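Isard issues care and set-up guide for its hand-held gripper

Doralport, September – Isard has published a care and set-up guide for the two-finger hand-held gripper used at its kitchen handling bench in Doralport. The guide runs to 166 entries and covers fitting the finger pads, checking the printed markers, setting the gap between the fingers and cleaning the tool at the end of a shift.

The gripper is carried by an operator, who uses it to lift and move ordinary cookware while the camera on the tool records the job. Bench staff go over each tool before the first session of the day and again at midday. The check starts with the screws on both fingers, which are tightened by hand with a short driver. A finger that has worked loose can shift its marker out of place, and the recording then has to be thrown away.

Orange pads line the inner faces of the fingers. Isard's staff change them in pairs, never singly, so that both sides grip alike. A worn pad usually shows itself on smooth metal, where a heavy pan starts to turn in the grip. The guide asks for a test lift with a loaded pan after every pad change. 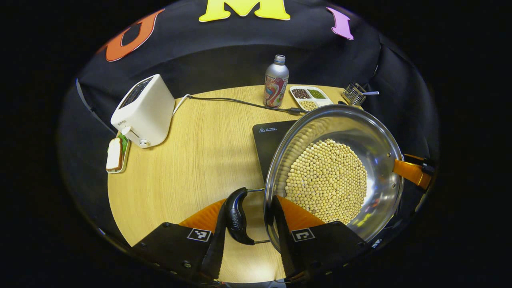 "Dried beans are a fair test of a new pair of pads," said Florence Landry, who runs the bench. "They slide when the pan tips, so the weight moves, and you find out quickly if the pads are seated properly. We log the lift and carry on. If the pan turns, the pads come off and go on again."

Pads are logged by number of lifts. The guide sets a limit of 200 lifts per pair. The last set in the trial was taken off at 177, after a small tear was found near the tip of one pad.

Each finger also carries a square black-and-white marker, which the software uses to work out how far apart the fingers are. Markers are wiped with a dry cloth. Solvent is not to be used, as it lifts the print – this was the most common cause of lost readings in the spring. A scratched marker is replaced with its partner and the gap is set again from closed.

Setting the gap takes one person a few minutes. The fingers are closed fully and the reading is zeroed, then they are opened to the stop and the second reading is written on the tool's card. If the two readings differ from the card by more than 2 millimetres, the tool goes back to the workshop.

Keyvan Ghasemi, workshop lead, said most returned tools needed very little done to them. "It is nearly always a screw or a pad," he said. "We had one come back three times before somebody looked at the stop. That check is now on the first page."

The guide also has a section on pot handles. Operators are told to bring the open fingers down with the handle in the gap, and to stop before closing if either pad is touching the rim.

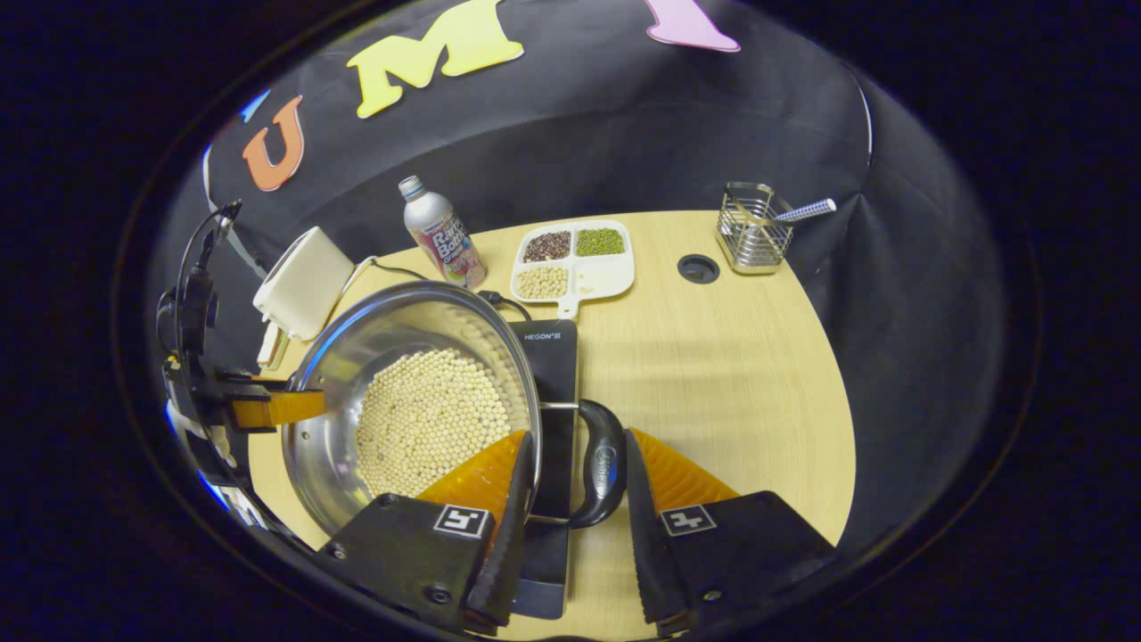
DORALPORT, September

Printed copies of the guide will be sent to the Plaven and Long workshops with the next delivery of spare pads. Existing users can ask for a replacement tool card at the same time. Cards from the earlier set should be kept with the tool until the new readings have been entered.

Spare pads, markers and screws are stocked at Doralport and are supplied in pairs. Orders and questions about the guide should be sent to the Isard workshop desk, marked for the attention of Keyvan Ghasemi.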